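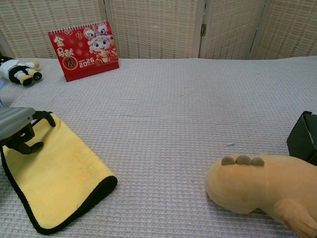
Enseñar a un robot a doblar y recoger: informe final del proyecto

Autores: Úna Moriarty y Fares Mahasneh
Asignatura: Proyecto de Robótica Aplicada, segundo cuatrimestre

1. Objetivo

En este proyecto hemos querido comprobar si un brazo con pinza puede aprender una tarea doméstica sencilla a partir de demostraciones hechas por una persona. La tarea elegida tiene dos pasos: doblar por la mitad una toalla de microfibra y después meter un peluche en una caja abierta. Nos parecía fácil cuando escribimos la propuesta, en febrero. Después aprendimos que la tela es un material bastante difícil.

2. Montaje

Trabajamos sobre una superficie ancha, cubierta con una manta de tejido gofrado, de color blanco y rosa pálido. Detrás pusimos un biombo plegable de paneles trenzados, para que el fondo fuera siempre el mismo en todas las grabaciones. La toalla es amarilla y tiene el borde negro. Este borde resultó muy útil, porque contrasta bien con la manta y el modelo encuentra las esquinas con menos errores. En las primeras pruebas usamos una toalla blanca y los resultados fueron malos desde el principio.

El peluche es un dinosaurio naranja amarillento y la caja es negra. Al fondo dejamos también un calendario rojo de mesa y otro peluche pequeño, blanco y negro, que el robot no debe tocar. Queríamos que el modelo viera objetos que no forman parte de la tarea.

3. Método de demostración

Probamos dos formas de enseñar. La primera es la guía manual: el operador toma el brazo con la mano y lo lleva por la trayectoria. La segunda es la teleoperación con Petard, el mando que nos prestó el departamento, y con el programa Meten para grabar las posiciones de las articulaciones y la apertura de los dedos.

La guía manual es más natural, pero tiene un problema que no habíamos previsto: la mano del operador aparece en las imágenes y tapa la toalla justo en el momento del agarre. Por este motivo la abandonamos después de 2 sesiones. Con el mando se tarda más en aprender, sobre todo en la altura. Si los dedos bajan demasiado, arrastran la manta junto con la toalla; si bajan poco, se cierran en el aire. Fares encontró una buena solución, que consiste en llegar con los dedos abiertos, parar un instante encima de la tela y bajar despacio hasta el contacto. Desde entonces todos los operadores lo hicimos así.

4. Datos

Grabamos 140 demostraciones en 5 sesiones, contando las de guía manual. Para el entrenamiento conservamos 118. Las demás se descartaron por tres causas: la mano visible, la pérdida de conexión con el mando o una toalla que se quedó mal doblada y que nadie corrigió a tiempo.

Antes de cada demostración movíamos un poco la toalla y el dinosaurio. Al revisar los vídeos notamos que casi siempre los poníamos en los mismos lados — la toalla a la izquierda y el dinosaurio a la derecha. Es un defecto de nuestros datos y lo explicamos en el apartado siguiente.

5. Resultados y dificultades

El segundo paso funciona bien. El robot toma el dinosaurio por el cuerpo y lo suelta dentro de la caja casi siempre. El doblado es menos regular: cuando la esquina está plana, la pinza a veces la empuja en lugar de levantarla. Si cambiamos de lado los dos objetos, el brazo va primero hacia el sitio vacío y allí se queda dudando.

6. Trabajo pendiente

Nos gustaría repetir las grabaciones con posiciones elegidas por sorteo y con otra toalla de distinto borde. También queremos cambiar las puntas de los dedos por unas más finas, modelo Haddad, que ya están pedidas. Los ficheros de las demostraciones se encuentran en la carpeta Clenton del servidor del laboratorio, ordenados por sesión.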